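Walk-through checklist, plastics sorting and baling hall, Colano recycling depot
June 21, 2020
Inspector: Arnout Wuyts. Site contact: Taha Younis.

Marks used: OK, FIX (before the next inspection), STOP (do not use until cleared).

## 1. Receiving area

- [x] Tipping floor swept, no film on the walkways. **OK**
- [x] Incoming loads weighed and logged. **OK.** Last load in the book is 3,344 kg of mixed rigid plastics from Van Acker. Ticket attached and signed.
- [ ] Loads checked for items that do not belong. **FIX.** Two gas canisters and a car battery were in the reject cage with no entry in the log. Taha says they came in during May. They need to be written up and collected.
- [x] Fire lane clear to the roller door. **OK**

## 2. Sorting line

- [x] Emergency pull cords tested at both ends. **OK.** Belt stopped each time.
- [ ] Guards on the return rollers. **FIX.** The guard at the third station is held by one bolt and a cable tie. Same comment as last time.
- [x] Gloves, sleeves and eye protection in use at every station. **OK**
- [ ] Lighting over the film station. **FIX.** One tube out, one flickering. PET and PVC trays are hard to tell apart in that corner, and PVC was found in the PET bin.
- [x] Dust extraction running, filter changed on schedule. **OK**

## 3. Baler (Jokiner, vertical)

- [x] Door interlock. **OK**
- [ ] Hydraulic hose, left side. **STOP.** Outer layer is worn through where it rubs on the bracket. Baler locked out at the main switch, key with Taha. Replace the hose and move the bracket, otherwise the new one will go the same way.
- [x] Lockout tags available at the machine. **OK**
- [ ] Operator list posted. **FIX.** The list on the wall still has two people who have left.

## 4. Bale storage

The permit allows 200 bales indoors. The count on the day was 159, so there is room, but most of them are stacked on the east side and the sprinkler clearance there is too small. Bring the top row down and spread it along the back wall. Mixed film that no buyer has taken is to be kept apart from the PET and HDPE bales. At the moment it is mixed in with them and only some of the labels face out.

Stivport collects the sorted PET. Their driver should not be walking between the stacks to read labels, and the pickup sheet should give the row number so the forklift can bring the bales out.
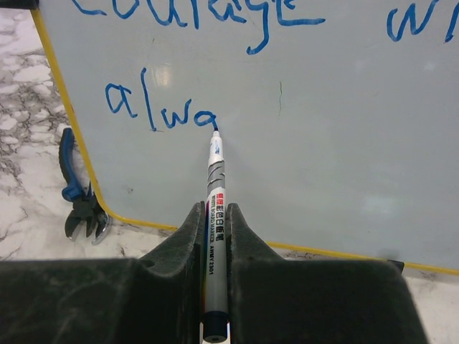 ## 5. Yard and drains

- [ ] Pellet and flake traps in the storm drains. **FIX.** Trap by the shredder outlet is full. Flakes were found in the gutter past the fence. Empty it weekly and write it down.
- [x] Litter netting on the fence. **OK.** Small tear near the gate, already patched.
- [x] Diesel tank bund dry, valve closed. **OK.** Tank holds 3,000 liters.
- [ ] Spill kit by the tank. **FIX.** Box is there, absorbent pads are used up.

## 6. People and paperwork

- [x] First aid box complete and in date. **OK**
- [x] Eyewash station flushed. **OK**
- [ ] Forklift certificates on file. **FIX.** One is missing. The driver has it at home and will bring a copy.
- [ ] Evacuation drill held this year. **FIX.** Not done yet.

## Comments

The baler hose comes first. Nothing is to be baled until I have seen the new hose fitted, and a phone picture sent by email is good enough for that. Loose material can stay in the bays as long as it does not reach the yellow line.

The roller guard has now been listed twice. If it is still on a cable tie next time, the line will be marked STOP as well.

Taha asked if washed and unwashed flakes can share a bay. Yes, if they are in closed bags with the date on them.

Copy to site office. A. Wuyts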